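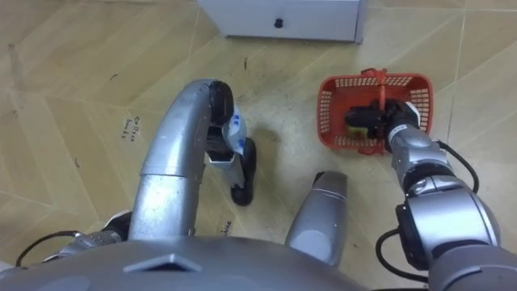
Tiled floor at the foot of the white cabinet, Cavus collection.

Search this collection
Home | Collections | Data cards | Guides | Contact

# Cavus Household Floors: Data Card

## Summary

Cavus is a collection of views of domestic floors and the furniture standing on them. It supports the study of everyday floor care, including picking up small items and recording surface wear. The collection is maintained by Dewan and holds 209 entries from 18 rooms.

## Contents

Each entry records the floor covering, its colour, visible marks and any furniture meeting the floor. The entry at the head of this card is catalogued as follows:

- Covering: large tiles, pale yellow-beige, faint marbled pattern
- Grout: thin, light
- Marks: small dark specks, scuffs, short black marks
- Handwriting: present, not transcribed
- Furniture: white cabinet, round black knob
- Item: white with blue markings, type unconfirmed

## Labelling rules

Specks and scuffs share the label "surface mark". Annotators should not assign a cause such as dirt, wear or staining. Handwriting is transcribed only where every letter is legible. Packages and bottles that cannot be told apart are entered as "item, unconfirmed".

Labels were prepared by Delali Quansah and Benedicta Atinga and reviewed by Elibariki Mbwambo. Entries on which the annotators disagreed retain both labels.

## Known limitations

Tiled floors are over-represented. Carpet appears in 6 rooms only. Tile dimensions were not measured, and colour names have not been checked against a reference chart.

## Corrections

Requests should quote the entry number and be addressed to Dede Arthur at Dewan. The next revision is scheduled for May.

Share 6 | Comments 0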